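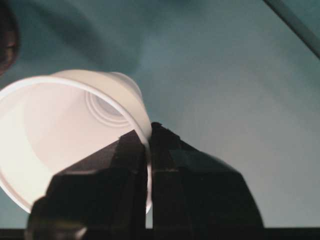 4.2 Bedroom doors, hallways and what people do at night

We had gone into the household visits expecting to talk mostly about smoke alarms, and we did talk about them a good deal, but the conversation kept drifting to doors. Of the 900 households on the Virketthorpe mailing list, 122 agreed to a visit, and in almost every one of them somebody had a settled opinion on whether a bedroom door ought to be open or shut while the family is asleep. These opinions were often held very firmly, and quite a few of them went back to childhood. We have tried to do them justice in this section, even where they sit awkwardly with the advice given in the leaflets.

The visits followed the same pattern throughout. One of us (usually Saoirse Breathnach, who had the better luck with dogs) sat down with whoever was home and went through the evening from supper to lights out, while the other sketched the floor plan and wrote down the position of each door, the gap beneath it and the kind of latch. The room inventory covered upholstered furniture, mattresses, curtains, carpets and shelving. Smaller household plastics, a category that takes in things like the white cup in Figure 3, were left out of it, as we had no sensible way of recording every kitchen drawer and toy box in a single afternoon. Readers who would like to estimate a full fuel load from our tables should keep that gap in mind and treat the kitchen entries with particular care.

Parents of young children were the group most attached to open doors, and their reasoning was easy to follow. They wanted to hear a cough or a bad dream, and they worried that a closed door would muffle the hallway alarm as well. Several had tried closing the doors for a while after a school fire safety day and had gone back to their old ways within the month. One mother told us she slept badly with the door shut and supposed that a tired parent was a hazard too, a point we had no good answer to and which we have not seen discussed in the literature at all.

Older couples and people living alone leaned the other way. For them a shut door had to do with heating bills, the cat, or a partner who stayed up late with the television, and fire hardly came into it. We found this rather encouraging. A habit kept up for the sake of a warm room is still a habit, and from the point of view of smoke spreading down a hallway it makes no difference why the door was closed in the first place.

The physical condition of the doors was more of a worry. In 13 homes at least one bedroom door could not be closed fully, most often on account of new carpet, swollen timber, or a coat hook fitted over the top edge. The occupants knew about it in nearly all of these homes and had simply grown used to it. Three of the homes had no door on the main bedroom whatsoever, having lost it during renovations, and in none of them was there any firm plan to put one back. We recorded these separately in the Bermúdez scheme under "opening without closure", though we admit the label fits an archway better than it fits a doorway with the hinges still in place.

Alarm placement turned out to be tied up with all of this. Where the only working alarm was in the hallway, residents who slept with the door shut were less sure that it would wake them, and some had never tried it from bed. Cathal Mac Carthaigh suggested part way through the February visits that we ask people to lie down, close the door and have a relative press the test button, and we wish we had thought of it sooner. The exercise took a couple of minutes, everybody seemed to enjoy it, and it gave people something they could judge with their own ears. The earlier homes did not get this test, so we report the responses as comments only and have not attempted to set them against the sleeping arrangements in the main table.

Some caution is needed with the self-reported habits. People were kind and candid with us, but we suspect that a visitor holding a clipboard and asking about fire nudges everyone a little toward the tidy answer. Where two adults were present they sometimes disagreed about their own bedroom door, and in such cases we wrote down both versions and coded the household as mixed. The coding sheet and the blank floor plan form are included in the supplementary material, along with the wording of the questions on night-time heating, which are taken up again in Section 4.3.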